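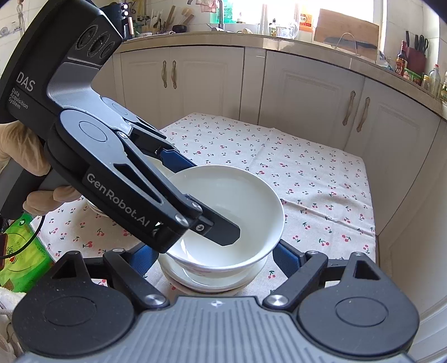
Wuvthorpe Weekly
Local News | Business | Home & Garden | Letters

Can a machine put away the breakfast bowls yet? In Wuvthorpe, the answer is "sometimes"

August 12, 2020

If you have ever stood at the kitchen table after a big family meal, looked over the bowls and the saucers and the one plate that never seems to fit with the others, and wished that somebody else would deal with it, you will want to know what Ramo has been up to on the old mill road. The small engineering firm has spent the summer finding out how much of an ordinary household's tidying a machine can manage by itself, and this week it put its first results out where the rest of us can read them.

The short version is that the machine can stack bowls a little less than half the time. The long version is more interesting, and I hope you'll stay for it, because I went over to the workshop expecting to be there for a quick look and came home well after supper.

Ramo gave its machine 700 tries at a single job: pick up a bowl from a table that has been laid for a meal, and set it down inside another bowl without knocking anything over. It got 308 of them right. The firm counts a try as right only when the bowl ends up sitting level and nothing else on the table has been shoved out of place, so a bowl that lands crooked and stays there goes down as a miss. I think most of us at home would have let a good many of those pass!

The rest of the tries went wrong in all the ways you might guess and a few you wouldn't. The commonest trouble was the rim. A person picking up a bowl puts a thumb over the edge and fingers underneath and never gives it a thought, but a gripper with two fingers has to come down with one finger inside the bowl and the other outside, and close on the wall between them. Come down too shallow and the bowl slips. Come down too deep and the inside finger touches the bottom and pushes the whole thing along the table, saucer and all. Wide bowls with a flaring rim are harder than straight-sided ones, and thin china is harder than thick, partly because the people running the tests are understandably shy about squeezing it.

Tablecloths, it seems, are a chore all by themselves. On a bare table the bowls slide a little and stop. On a cloth, the cloth comes too, and a fold that wasn't there a moment ago is suddenly under the saucer. The firm could have made life easier by testing on a bare bench and chose not to, on the grounds that people in Wuvthorpe eat off tablecloths (I do, and so did my mother, and hers had to be ironed).

How the machine is taught

What surprised me most was how much of the teaching is done by hand, and I mean that quite literally. Before the machine tries a job, people do it first, over and over, holding a gripper in each hand and working its jaws as they go. The grippers have sensors in them that record what the jaws are doing and where they are, and those recordings are what the machine learns from. Ramo has collected 3210 recordings of table chores this way, most of them under a minute long. Stacking bowls makes up the biggest share, followed by moving plates, folding small towels and putting lids on jars.

I was allowed a turn, and I can report that it is harder than it looks. You lose all the feeling in your fingertips, so to speak, and have to go by eye. My first bowl went down nicely enough. My second I set on its side, and a very patient young woman across the table waited while I chased it toward the edge with the left-hand jaw. By the end of half an hour I had the knack of it, more or less, and I had also gained a good deal of respect for my own thumbs.

People who do it every day are a pleasure to watch. They bring one gripper in to steady the bottom bowl while the other brings the top one over, and they lower it slowly and let go late. The late letting go matters, I was told. The machine has a habit of opening its fingers when the bowl is close to the right height instead of waiting until it is all the way there, and a drop that small is still enough to set a stack ringing. Ramo hopes that more recordings of careful people will cure it of the habit.
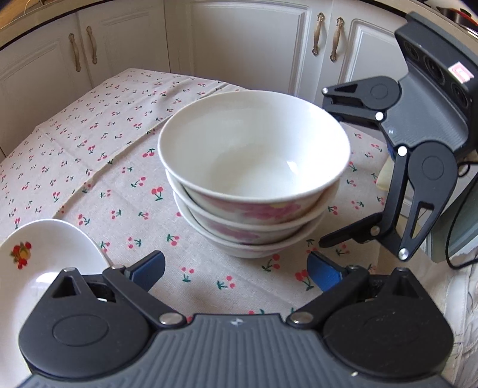 Stacks are where the numbers fall off most quickly. Two bowls of the same pattern nest easily, and the machine does its best work there. Add a third and everything gets taller and closer to the fingers, and the rims sit so near each other that the machine sometimes takes hold of two when it meant to take hold of one. Mixed sets are worse again. A bowl from one family of dishes will often perch on a bowl from another without settling into it, and any of us who has inherited half of an aunt's china can tell you about that.

Out on the shop floor

The household side of the work is only half the story, and the other half has been going on at Flandska, the housewares store at the end of Market Row, which has let the firm use its back aisle in the evenings after closing. The chore there is what the store calls "facing up" – pulling the goods forward to the front edge of the shelf and turning them so that the labels show.

You might suppose a shop shelf would be easier than a kitchen table. The goods are all alike, the shelf is flat, there is no cloth and nobody has left a spoon in anything. And for boxes that is true enough. The machine does well with boxes. It does less well with bottles, which have to be turned, and it does poorly with anything in a soft bag, which changes shape when it is touched and then leans on its neighbor. A row of dish towels held together with paper bands had to be taken out of the tests altogether after the bands tore.

The store isn't planning to buy anything. The manager was friendly but plain about it when I stopped in, and told me that one of the evening staff can face up the whole back aisle in the time the machine takes over a single bay, and will notice a cracked mug while doing it. What the store would really like is help with lifting cartons from the delivery cage, and that is a different sort of machine.

Over at Coutinho, the lunch counter by the bus station, they feel differently. The owners have been following the bowl tests with some eagerness, as you would if you sent out soup the way they do. Clearing tables is the job that wears people out there, and they would gladly have a machine that could do nothing but gather bowls into a stack and leave the stack at the end of the table for someone to carry. It wouldn't need to be fast in the middle of the afternoon. It would need to be gentle, and it would need to cope with a bowl that still has an inch of chowder in it, and so far no one has asked it to do that. All of the bowls in the published tests were empty.

So, can they do chores yet?

I put the question as bluntly as that before I left the workshop, and I got a good-natured sigh. The feeling there is that single motions are coming along well and that whole chores are a long way behind. Setting one bowl in another is a motion. Clearing the table after breakfast is a chore, and it has dozens of motions in it, and if each of them goes right less than half the time you can see that you would never get to the end of the table. Somebody has to decide what gets cleared and what stays, too. Is the jar finished with? Is that towel clean? A child of six can usually answer that sort of question, if not always willingly.

There is also the matter of speed. The machine's good tries were slow tries, and when Ramo turned up the pace the misses went up along with it. I asked whether anyone at the firm had one helping out at home and was told, with a laugh, that they all wash up by hand.

Still, I came away more cheerful about the whole business than I went in. A neighbor of mine has very little grip left in her hands, and a heavy bowl is a real worry to her; a slow machine that took its time and got it right would be worth a great deal in her kitchen, never mind how it compares with a quick-fingered teenager. Ramo says it has heard from several households like hers, and that those calls have changed what gets worked on next. Lids and jars have been moved up the list, and so has lifting things down from a shelf above the counter.

The next round of bowl tests begins later in August, with the same tablecloths and a wider mix of dishes. Ramo is asking Wuvthorpe residents for the loan of odd bowls, saucers and side plates, patterned or plain, and chips are fine. They can be left at the front counter at Flandska during store hours, with your name on a piece of tape on the bottom. Please don't bring anything you would be sorry to lose.

Filed under: Business, Around Town
Previous story: New benches for the river path
Next story: Library extends evening hours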